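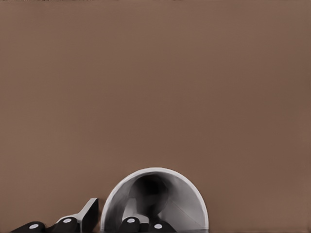
Fig. 7. Render: white cup on a brown surface.

Property Marketing, Week 12: Reading the Listing
Notes by Maximiliano Gaete

Bring a printed listing to the tutorial. Any suburb will do, the gloomier the better.

Start with the nouns. Land size, zoning, easements and strata fees can be checked. "Lifestyle" can't, though plenty of buyers have paid extra for it.

Adjectives next. "Cosy" is a floor area. "Neighbourhood favourite" usually means a bottle shop.

Worked case: Lot 32, Grallia Estate. The ad runs to 141 words and mentions the letterbox twice. The drainage easement gets no mention – find it on the plan of subdivision, then work out how much of the backyard you could still build on.

Reading for next time: the Xolalpa contract, special conditions only. Skip the brochure, it's mostly sunsets.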